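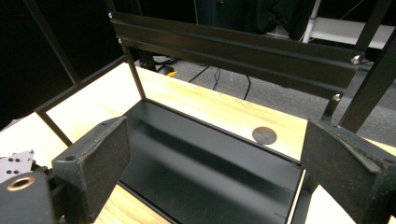
Telling Fritillaria from Lilium when only the capsules are left

Posted by Nekard in Plant identification, April

I have a herbarium sheet and a packet of seed from the same plant, both collected after flowering. The perianth is gone. The label gives an altitude of nearly 1000 m, open scrub on stony ground, and nothing else of use. The stem is 700 mm tall with leaves in whorls low down and scattered above. The capsule is six-angled with narrow wings. One key takes me to Fritillaria on the wings, another asks for the nectaries, which I do not have. Is there a reliable character in fruit, or should I leave the sheet at family level?

Poment
Winged capsule = Fritillaria. Lilium is never winged. You can write it up as that.

Sitthichai
The answer before mine is too simple. Many fritillaries have no wings at all, and some lilies have capsules with sharp angles that look narrowly winged once dried and pressed. Use the wings as support only.

I would check the following, in this order.

Bulb, if it was collected. Lilium has many overlapping scales. Fritillaria often has only a few thick fleshy ones, but several western American species also carry a mass of small rice-grain bulblets round the base. Those are a good sign for Fritillaria.

Capsule shape. Measure length against width on at least 4 capsules if the sheet allows it. In Fritillaria the capsule is often about as broad as long, and in Lilium it is more often clearly longer than broad. There is overlap, so a single capsule is not enough.

Pedicel. In a number of fritillaries the flower nods and the fruit stands erect. The same happens in several lilies, so ignore this one.

Seed is flat in both genera and will not separate them.

If you sow the packet, keep the pots for several years - a single leaf in the first season tells you nothing, as both can do that.

Clesine
Agree on the bulb. Also check which region the key was written for. A couplet that works for 12 species in a local flora can fail outside it. I would label the sheet "cf. Fritillaria, in fruit" and put the capsule measurements on the slip.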